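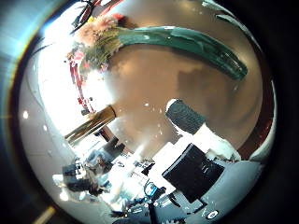

Rhonda McIntyre wrote to ask whether anyone really needs a class in putting flowers on a table. Fair question, and we had the same doubt when we started Stosora. Most people can put stems in a jug. Plenty of them do it well. What they ask us about is the rest of it: how much to spend, where the thing should stand, and what to do when the roses droop on day two.

About Stosora

We are a small flower school with one teaching room, a brown table and a fair amount of red furniture. The furniture was cheap and we were told it would fight with everything. It does fight with orange. Pink has been fine so far, and dried stems seem to cope with whatever is next to them.

Classes began in August with 16 people. We don't give out certificates – we have never met a customer who asked a florist for one.
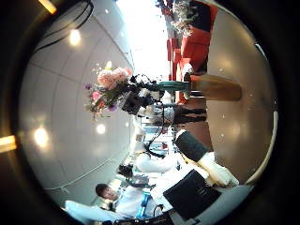
What we teach

Mixed bunches, mostly, and how to use dried flowers alongside fresh ones. We also spend a whole session on the table itself: what to clear off it, how high a bunch can go before guests start leaning round it, and whether a cloth helps. Usually it doesn't.

We are wary of rules. The odd-number rule, the one about height being one and a half times the vase, the penny in the water. We try them all in class, and Rogelio Sebastian still believes in the penny. The rest of us change the water.

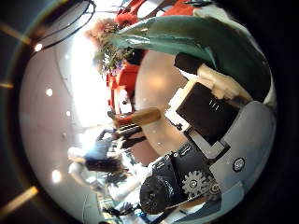 Pink and peach flowers, with a red chair behind.

A single class costs £39 and the course costs £96. Flowers are included. Vases aren't, and we would sooner you brought one you own than bought something from us that you'll put in a cupboard. If the course sounds like too much, it may well be – take the single class and see.

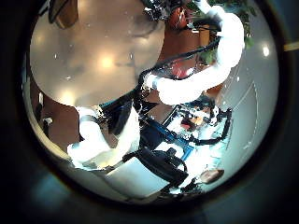 Before you book

Tell us if you have hay fever. Lilies are left out on request, though we can't promise a room with no pollen in it. Parking on Cultgate is poor and the signs are worse, so allow extra time.

We don't do weddings. For those we pass people on to Yeo, who have a van and more patience.

Page last checked December 29, 2023. Prices may have gone up by the time you read it.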